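Search this site Search

"I clear the table first, every time," says Afroza Hettiarachchi, who repairs small electrical things at Didside. She works from 2 in the afternoon and takes 15 pieces in a week – not more.

"People bring me lamps, but the power strip is what they forget," she explains.
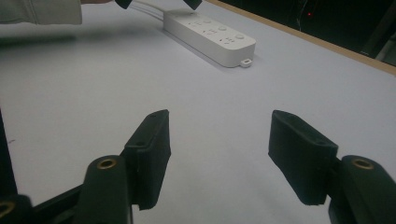

"It stays on the floor for years. I put it on a white table and look at each outlet slowly." A bad one, she says, she will not repair.

Shares 100 Comments 2

Related
Kettles at Parsa
The Notau tool shelf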